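**Maple board for the kids' block table: worth it or am I being sold something?**

**stakley_dad**

Our playgroup has a block table and the top is wearing out. A parent suggested a glued-up maple board from Narkham that you just lay on top. They want 81 dollars for it. The sales page says it "encourages calm, focused building," which made me close the tab. Then I opened it again, so here I am. Has anyone bought one and kept using it past the first month?

**mrastogi**

I have one. It's a board. Nobody at our house got calmer.

It is flat, though, and the blocks stand up on it, which they never did on the rug. Whether flat is worth 81 dollars is your call. My brother-in-law thinks I could have done it with a shelf from the hardware store and I haven't come up with a good answer for him.

**HussamT**

I'd skip the board and spend the money on blocks. Kids build on anything. Mine built on a pizza box for a whole winter.

**lavanya_iyer**

Sort of disagree with Hussam. Pegboard tables are the problem case. We have the blue kind, holes everywhere, and small pieces rock on it if a corner lands over a hole. Laying wood over it fixed that.
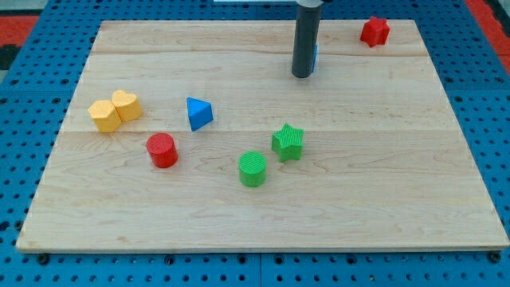

I went with maple for the top after a cheap pine piece cupped on me in one summer. It has seams, so if you're expecting a single slab you'll be let down, but I can't feel them with a fingernail and the blocks don't care. The other thing I like is the color. Wood that pale makes it easy to find stuff at cleanup, and a red star or a yellow heart jumps right out at you. I had a walnut-stained tray before and the dark blue pieces went missing on it constantly. Would I pay Narkham prices again? Probably not. I'd look for a local shop first.

**HussamT**

So the fix for a bad table is a second table on top of it. Got it.

**lavanya_iyer**

Pretty much, yes. I already owned the bad table.

**hagos_w**

Before anyone spends money, ask what finish is on it. I wrote to Narkham in October and the reply was "child-friendly natural finish," which could mean mineral oil or could mean nothing. I asked again and got the same sentence back. Ayele at least lists theirs as oil and wax. Their board is smaller, but I know what my kid is licking.

**stakley_dad**

That's useful. Lavanya, do the blocks scratch it? Those speckled ones look like they'd be rough.

**lavanya_iyer**

A few marks so far, all from somebody dragging a pile across to make room. Setting them down does nothing. The rough texture is a plus as far as I'm concerned. Our old glossy ones slid off each other if you breathed on them.

**HussamT**

My real gripe is the shapes. Hearts and stars look cute on the package and then you try to put something on top of a star. Plain rectangles get used. Everything else ends up in the bottom of the bin.

**mrastogi**

Not at my house. The star is the first thing they fight over. It's never part of a building, it's the treasure, or the king, or dinner.

And a triangle makes a perfectly good roof. You can't call that bin filler.

**HussamT**

I'll give you the triangle.

**hagos_w**

Same fight here over the heart — we had to buy a second one. Pusunel sells singles if you dig through their site, but shipping on one block was silly, so order a handful.

**stakley_dad**

OK. I'm going to call a cabinet shop near us on Friday and ask what a maple offcut glued to size would run, then oil it myself. If they laugh at me I'll look at Ayele. Still not paying for calm.

**mrastogi**

Ask them to round over the edges while they're at it. Mine came square and I spent an evening with sandpaper.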